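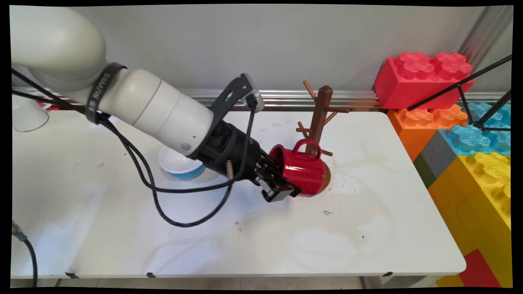
A glossy red mug with a band of bare clay at the base.

Tetholm pottery evenings return

The evening class at Tetholm is back after the October break, with Ilze Lepik teaching wheel throwing and Mārtiņš Vanags in charge of glazing. There are nine places and each class lasts two hours. Clay and firing are included in the fee. Bring an apron and an old towel. Please leave the foot of every pot unglazed, as two kiln shelves were ruined last term. Finished work can be picked up from the Okness shop. Sign up at the front desk by 03/12/2022.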